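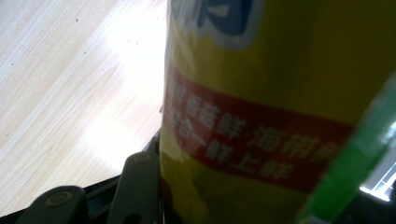
*Hand-held gripper beside a tall yellow container on a light wooden tabletop.*

**Dremeo Matside** is a hand-held gripper kit for collecting grasping data without a full robot arm. It is sold by Dremeo as a boxed set for small labs, college courses and keen hobbyists, and it has won a loyal following for doing one job very well: letting a person record how everyday objects are approached and picked up, at the speed of a normal human hand. The first version shipped in July, and the current one carries the revision date 11/09/2019.

## Design

The Matside has two fingers on a dark base, worked by a trigger in the handle. A small camera looks out over the fingers, so every recording is made from the tool's own point of view – the same view a robot would have if the head were later bolted to an arm. That shared viewpoint is the cleverest thing in the kit, and it saves a great deal of work further down the line.

The fingers come off with a single driver, supplied in the box. The full kit holds 4 finger sets, from short and stiff to long and slightly springy, along with a charging dock and a calibration card. A full battery lasts long enough for 1,000 short recordings on the standard setting.

## Use with household objects

Most owners start in the kitchen. Tall, round containers are a favorite first exercise, as they look simple and ask for real care: come in too high and they tip, come in too low and the base of the tool meets the table first. The manual suggests a low approach from one side, with one finger brought right up to the container before the other begins to close.

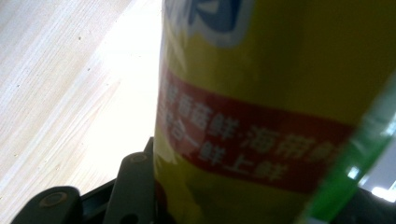

Glossy labels are a harder test. Strong light on a shiny curve can wash out one side of an object and leave the other in shadow, and bold print helps the tracking software hold on when that happens. The Rees software bundled with the kit handles this nicely. It flags blurred stretches in a recording and lets the user keep or drop them one at a time – a lovely touch, and a big improvement on the early release, which threw away the whole take.

## Itlow object set

Itlow is the matching practice library, sold separately. It contains 1,487 sample recordings, sorted into 13 object groups such as jars, boxes, bottles and soft packets. Users can play them back next to their own attempts, and plenty of people find this the most enjoyable part of the whole system!

## Reception

Reviewers praised the light weight and the smooth trigger. Complaints have centered on the short cable and on the dock, whose lid is stiff to open. Replacement lids are available from Dremeo in gray only.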